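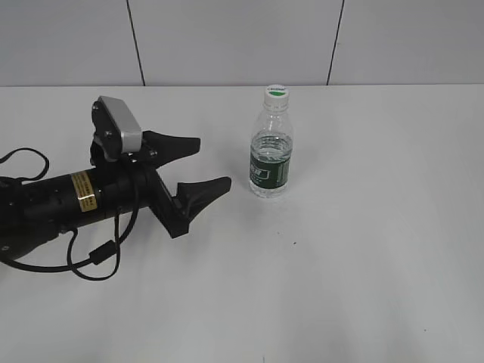
我去Jeltia实验室,本来是想问一个听起来很笨的问题:机械臂抓东西,到底要看多少遍人家示范才算学会?接待我的工程师在那儿做抓取策略的训练,一听就乐了,说这问题他们自己也吵了大半年。我们就站在白色台面边上聊,夹爪张着,对面立着一瓶水,绿标签,白盖子,瓶身是透明的。我问为什么偏偏挑透明瓶子,他说:“透明的最烦人啊!深度经常读不准,水面高一点低一点,看着又像换了个东西。”

他们的方法叫Fesesora,说白了就是挑数据。以前攒了3,788条遥操作示范,一股脑全喂进去,效果也就那样。后来他们让模型先给每条示范打分,看它对最后那几厘米的接近动作有没有帮助,再从里面留下400条重新训练。“我一开始根本不信,”他说,“我还跟同事赌了顿火锅。”结果呢?同一个瓶子换位置试100次,精选那组比全量那组多抓起来9次。火锅是他请的。

我追问这个差距算不算大,他倒很老实:“不算大,换一批瓶子可能就缩水了,我们还没测完。”他更在意的是训练时间,原来要跑一个周末,现在下班前挂上,第二天早上就能看结果(他说这个比什么都让人开心)。

我又问失败的那些都是怎么失败的。他说多半是夹爪合早了,指尖先碰到瓶身,把瓶子推歪。也有夹住了又滑下去的,软瓶子一捏就变形,力给多少很难拿捏。打分的时候只看轨迹,不看力,他觉得这是眼下最大的漏洞。

临走前他提到,五月打算把同一套打分办法搬到另一个叫Tiritz的项目上,那边抓的是袋装的东西,形状更不听话。我问能不能到时候再来看,他说行啊,不过先说好,火锅得我请。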